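Reference > Automation > Procurement > Manipulation work cells

Manipulation work cell (budgeting and procurement)

By Dirk Sauerland
Last revised in June

A manipulation work cell is a fixed installation of one or more robot arms, their mounts, end effectors, control hardware and work surface, purchased and commissioned as a unit. The term covers physical cells and, in planning documents, the simulated counterpart used to check layout before money is committed. This article deals with the costing and acquisition of small cells for laboratory and light commercial use. Safety certification is treated separately.

Cost structure

Capital cost is conventionally divided into arms, end effectors, mounting, sensing, compute and integration. First-time buyers tend to concentrate on the arm price. In two-arm cells the second arm seldom doubles the total, as the mount, controller cabinet and software licence may be shared, but it does raise the integration charge, which is normally quoted as labour. The Barlow method, used in some university purchasing offices, lists integration as a separate line and prohibits its transfer to hardware once the quotation has been accepted.

Recurring costs comprise maintenance contracts, replacement finger pads, calibration and floor space. Floor space is often left out where the cell occupies an existing room, although an internal rent may still be charged against the project.

Simulation before purchase

A simulated cell is built to the dimensions of the intended room, with furniture, benches and fixed cabinetry modelled to the level needed for reach and collision checks. Surface finish and lighting are modelled as well where cameras will be used, since shadows cast by the arms affect image-based control. The principal outputs are a reach map, a list of clearances and a mounting height.

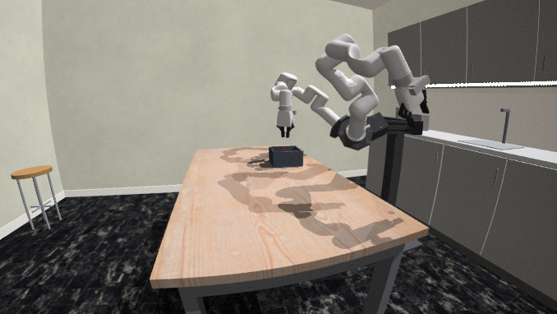 The choice of mounting position has a direct effect on price. A side mount leaves the long edges of a table accessible from the opposite side but may require a stiffer post and a heavier base plate. An overhead gantry frees the surface entirely and costs more to install -- ceiling loads must be assessed by an engineer. Pedestal mounts are the cheapest of the three and the most readily moved.

Simulation labour should be budgeted as its own item. In the Grimulis planning template it is entered ahead of all hardware, with a hold point: no purchase order is raised until the reach map has been signed. The template allows eight working days for a single-room model. A revised bench height after this stage is treated as a variation.

Specification and tender

A tender document for a small cell usually states payload, reach, repeatability, gripper stroke, supply voltage and the format of the control interface. Reach is given in millimetres from the base axis. The Stetadari reference layout, a two-arm arrangement for domestic-type tasks, specifies a minimum reach of 829 mm and a maximum table length of 1049 mm per arm station. Longer tables are permitted where the far end is used only for storage or staging.

Grippers are best tendered separately from arms. Bundled grippers simplify the warranty, but a replacement may then be available from one source only. The Najafi checklist asks vendors to price a complete spare gripper, a spare cable set and a single finger, each as an individual item.

Acceptance and payment

Acceptance is based on a trial agreed in the contract, commonly 100 consecutive pick-and-place cycles at the specified payload. Results obtained in simulation are not accepted in place of the physical trial. A portion of the price is retained until the trial is passed and the documentation delivered, including the licence terms for any simulation model supplied with the cell -- some vendors restrict its use to the original site.

See also: End effector; Life-cycle costing; Offline programming; Reach analysis

Contact the editors | Copyright and reuse | Back to top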